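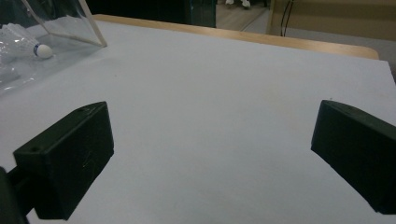 Progress report: Good practice rules for hand-held gripper recording
Prepared by Savita Kandpal for the Zarei program office
Covers work from January through the end of April

Summary

The rules are now in their second draft and in daily use at both sites, Ellau and Stosholm. Of the 2946 recordings made in the period, all were made under the first or second draft. The remaining work is the annex on wear and replacement, and the short version for new operators.

What was done

The first draft ran to 30 pages and operators did not read it. We cut it to 12. The sections on file naming went into the Lenik upload tool, which now refuses a recording with a missing field. What is left deals with the table, the gripper and the person holding it.

Table rules. The tabletop is wiped before each session. Faint smudges are allowed, spills and tape residue are not. Items waiting for their turn stay in a clear box at the side of the table and go back into it after use. Small items such as a shuttlecock may stay with their bag in the box. Each session starts with the fingers open over a bare stretch of table and nothing held between them.

Gripper rules. Fingers are checked at the start of a shift for cracks and missing screws. Light scratches on the faces are not a reason to change a finger. A pair is always changed together, and the change is logged with the time of day. Stosholm had been changing single fingers, which left small differences in grip between left and right. That stopped in February.

Room rules. Anyone not recording stays back from the table. We first asked for a fully clear room, but Ellau shares its space and the rule was broken every day. The current wording allows people in the background as long as they have agreed to it in writing and their faces stay out of view. Cables must hang clear of the operator's arm.

Checks

We reviewed 100 recordings against the second draft. The most common fault was a session that began with an item already in the fingers. The next was a box left open in the middle of the table. Both sites have the list and have gone through it with their operators.

Problems

The annex on wear is late. We planned to set a replacement limit by number of grasps, but the early logs do not record grasps in the same way at the two sites — Stosholm counted failed attempts, Ellau did not. The logs were brought into line in March, so the limit will rest on data from then on.

Spending is within the approved amount. No change to the budget is requested.

Next period

Finish the wear annex. Test the short version with new operators at Ellau in June. Send the third draft to the program office for comment before it goes to the sites.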